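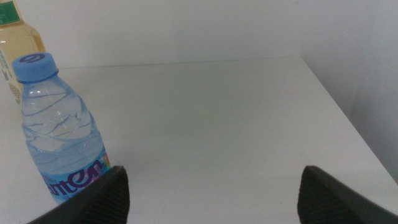

5. Finger comparison, two arms

Do section 4 first. Both arms homed, wrist cameras streaming, Zokano controller in manual. If the stream drops, reseat the connector before you restart anything.

5.1 Set the table. Small water bottle and the larger tea bottle, both at the left. Leave the middle clear for the fingers.

5.2 Open the fingers all the way. Check both tips show in the wrist view. Only one tip? Redo the camera offset (4.6).

5.3 Set closing force to 2 on the dial. Speed 15. Don't go higher on the first pass, soft bottles buckle.

NOTE: Textured pads only. Smooth pads from the old Wemton kit fit the same screws but the force table is differnt. Ask Widad Chamoun for the right one.

5.4 Run the other arm first, same settings. Keep your own arm parked, fingers open. Watch its grip through your wrist camera.
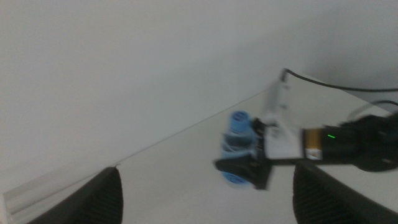 Page 9

Blur like this while the other arm is moving is normal at the default shutter. Can't judge slip from it. Wait until the arm stops, then save a still.

CAUTION: Look at the cable loops by the wrist before every run. Snagged cable = stop button, then free it by hand. Never jog the arm out of it.

5.5 Park the other arm. Now approach the tea bottle with yours. Come in straight on, label facing the camera, one finger each side. Gap on both sides before you close. Touching on one side means back off and re-center, dont push through.
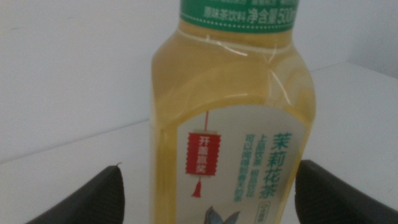 5.6 Close the fingers. Hold for 15 seconds at table height. Lift only if the bottle stays upright.

5.7 Log it. Pad type, force, speed, held or slipped. One line per try, same sheet for both arms. Initials too (Aurel Onu checks the sheets in June and will send back blanks).

5.8 Swap pads, repeat from 5.2. Wipe the new pads first.

NOTE: Error 200 on closing means the controller lost the finger encoder. Power cycle the gripper, not the arm. Comes back a second time, call Damian Ruchti at the Hurkville bench.

Pad part numbers are in section 9.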